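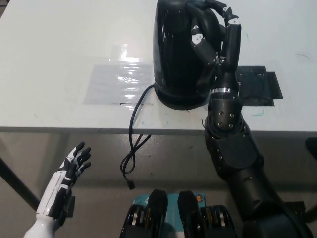
August, 7:40 am, workshop, bell loft key is back on the hook

Trying to get the hymn board and lectern done before the Mosgate gathering. Two congregations in one building for a weekend, ours and the Valolberg people, and the joint service is in our sanctuary. So, priorities: lectern, hymn board, then the kneeler for the side chapel if there's time. There won't be.

Lectern. Top was rocking again. Pulled the old screws, holes are chewed out from whoever fixed it last. Plugged with dowel and glue, clamped, leaving till after lunch. Yavuz wants it two inches lower for the guest preacher. Told him I'm not cutting the post of a lectern that has been there since his grandmother's confirmation. He can have a step or a shorter book rest. Book rest it is. Sketch is in the back of this notebook, upside down, sorry.

Hymn board. Number slides sticking in the bottom rail. Paraffin on the top three rails worked fine, bottom one is swollen and needs planing. We are short of 7s, as always. Joint service has two hymns with a 7 in them and the psalm as well. Touran says turn a 2 over and paint the back. Did one, looks ok from the pews, bit fat at the corner. Second coat tonight.

Note re hymnals: Valolberg uses a differnt book. Same tunes mostly, numbers all wrong. Yurani is printing a sheet with both numbers so the board may not matter as much as I thought. Finish it anyway.

10:15. Hüsnü rang about the loan chairs. Justik can deliver but only to the street door, so we carry. Need hands for that. He has asked the choir, I have asked for people with knees.

Quote from Aksoy for the sanctuary door repair came to 3,115, which is over what we put aside for the whole porch. They want to replace both leaves. I only asked about the left one. Uriel to call back and ask for the left leaf and the closer, priced apart. Meantime the wedge stays in, and somebody please stop kicking it out before evening prayer.

1:30. Glue looks good on the lectern. Clamps off. New screws in, longer, brass. No wobble. Leaned on it like a preacher with a grievance, fine.

Book rest: first try too steep, Bible slid straight off. Second try with a deeper lip, holds the big pulpit Bible and a loose sheet. Sand tomorow, then oil. Touran has the oil, not in the cupboard where the label says.

Microphone clip won't fit the new rest. Moved it to the left side, 9 mm hole, cable runs down the back of the post. Sound desk people should check before rehearsal.

Still to do
Plane bottom rail of hymn board
Second coat on the 7
Oil book rest
Ask Yurani how many sheets, and in what size type
Chair carriers, names on the vestry door
Kneeler, after the gathering

4:50, stopping. Plane needs sharpening first thing.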